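Setting Up a Handheld Gripper for Pick-and-Place Recording

These steps pick up after the Viltum jaws are bolted on and the trigger moves freely. Rakiya Okoro and I built ours on a bench at Corgate, our shared workshop, in January 2022.

1. Fix the camera to the top plate with 2 screws. Tilt it until the lower part of the view is mostly table.

2. Plug in the card and record a short test. If the file stops early, swap the cable first - ours was bad.

3. Lock the exposure. Auto exposure will hunt every time you swing past a window.

4. Open and close the jaws 40 times by hand. Retighten the pivot screw after that, a quarter turn at most.

5. Set out a light bowl and a heavier one. Start with soft fruit, which shows you quickly if the spring is too stiff.

6. Record each move as its own clip. Keep your wrist slow, and turn no more than 90 degrees in one go.

Steel bowl and yellow bowl on the table by the windows:

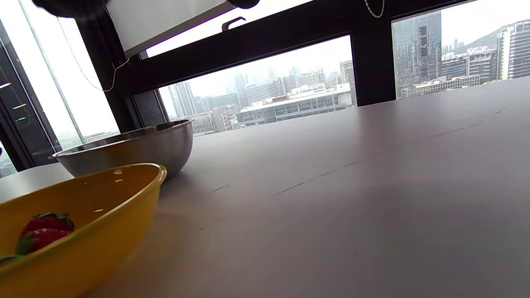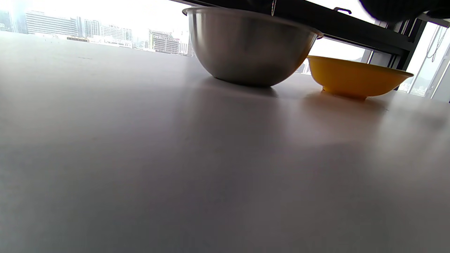 7. Copy the clips off before you change anything on the mount. If the camera shifts, even slightly, run the calibration again and start a new folder.

Cheng-en Lau is redrawing the top plate with slotted holes. I'll add the file in February.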